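The Shop at the Last Stop

Every bus line must end somewhere, and the 72 ends in front of a small grocery called Jeminano. When I moved to this side of the city I did not understand why people stayed on the bus after the apartment blocks were finished. They were going to Jeminano.

Larysa Zakharchenko has owned the shop for many years. She opens before the first bus, at ten past five in the morning, and closes when the last driver has drunk his tea. In between she sells bread, batteries, onions, phone credit and stamps.

"A supermarket has 2000 customers and does not know one of them," she told me on a Wednesday, while cutting cheese for a man who had not yet said what he wanted. It was the right cheese.

The snacks hang beside the door, where school children can reach them. Larysa changes this wall more often than any other. Children are strict customers, she says, and they forget last month's favorite very quickly. Green bags sell well in spring, and she has no theory for it.
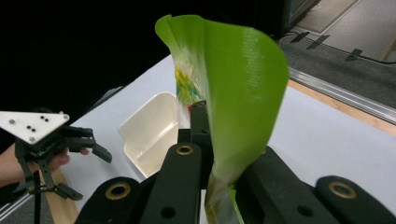
The notebook under the counter

Credit is a delicate subject in such shops. Larysa keeps a school notebook with the names of neighbors who pay at the end of the month. The biggest debt on the page I was allowed to see was 325, and it belonged to Tudor Vlad, who drives the evening bus and was standing next to me. He laughed, but he also paid a part of it.

In November the city plans to move the last stop nearly one kilometer further, to the new houses at Aliyu. Tudor believes that people will get off earlier and walk. Khrystyna Melnychuk, who works at the counter in the afternoons, is less sure. She has already looked at an empty place near the new stop, but the rent there is high and the door is too narrow for the bread delivery.

Larysa has asked the owner if the door can be made wider. She is still waiting for his answer.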